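Home Walks Stays Getting here Minutes Contact
Search this site Go

Irnik Valley Visitor Group
Minutes of the autumn meeting, November 2025

Chair: Socorro Giraldo
Minutes taken by: Brayan Rengifo
Apologies were received from the owners of the Opoku guesthouse, who sent their comments in writing.

1. Minutes of the June meeting
The minutes were accepted with one correction. Under item 4, the path to the upper lake was written as "closed". It should say "closed to bicycles". Walkers could use it the whole summer.

2. Summer season
Socorro presented the numbers from the visitor desk. The desk answered more than 560 enquiries, most of them by e-mail, and the most common question was again how to reach the valley without a car. Members said that the page "Getting here" is correct but too long, and that guests do not read to the end where the bus is explained. It was agreed to put the bus first.

One member asked if we can know how many guests stay a second night. Brayan answered that the desk does not ask this. He will add the question to the form for next season, in a way that the guest can leave it blank. 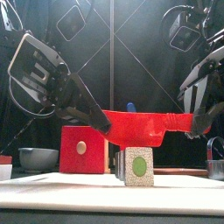 Red pan held up over the table by the two arms.

3. Boat to Undeck
The boat company has offered to keep the afternoon boat to Undeck on Saturdays during winter, if the group pays a part of the cost. The amount requested is 4,000 for the season. There was a long discussion. The guesthouses near the landing are in favour. Members from the upper village find it is a lot of money for a boat which does not help them, as their guests come down by road.

It was proposed to offer the company half of the amount now and the other half after New Year, when we have seen how many people travel. 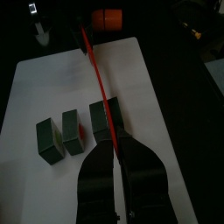
The proposal was accepted with 10 votes for and 6 against. Socorro will write to the company before the end of the month. She was asked to mention also the waiting room, which is locked too early — guests were standing outside in the rain on two evenings in autumn.

4. Booking system
Brayan reported on the change to Hosteck. Most of the guesthouses have now moved their calendars. Two problems remain. Prices for children are shown per room and not per person, and the cancellation text appears only in English. The supplier knows about both. Until it is repaired, members are asked to write the child price in the free text field.

The Opoku guesthouse wrote that they received a double booking in the first week and had to send a family to a neighbour. They would like to keep their paper book next to the system this winter. The meeting had no objection. 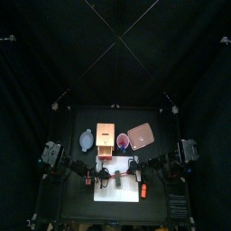

5. Walking map
The new map is nearly ready for the printer. The following changes were agreed:
- the picnic place by the old mill goes back on the map
- walking times are given in one direction only, and the legend must say so
- the winter path is drawn with a broken line
- the name Irnik is written larger than the names of the farms

There was no agreement about the cover. A photograph of the lake was preferred by some members, others would like a drawing as in the first edition. Socorro will bring both to the next meeting. The price in the shops stays the same.
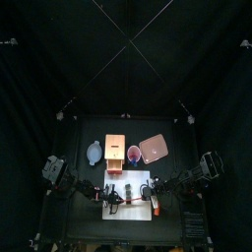

6. Any other business
The bench at the viewpoint is broken on one side. A member from the upper village offered to repair it if the group pays the wood. Agreed.

The leaflet stand at the bus stop still has last year's boat times. Brayan will change them this week.

It was asked whether the group should have a table at the travel fair in spring. The cost is not known yet, so the matter is moved to the next agenda.

7. Next meeting
The date will be sent by e-mail. Members who want to add a point to the agenda should write to Brayan at least one week before.

We use cookies to remember your language. Accept Decline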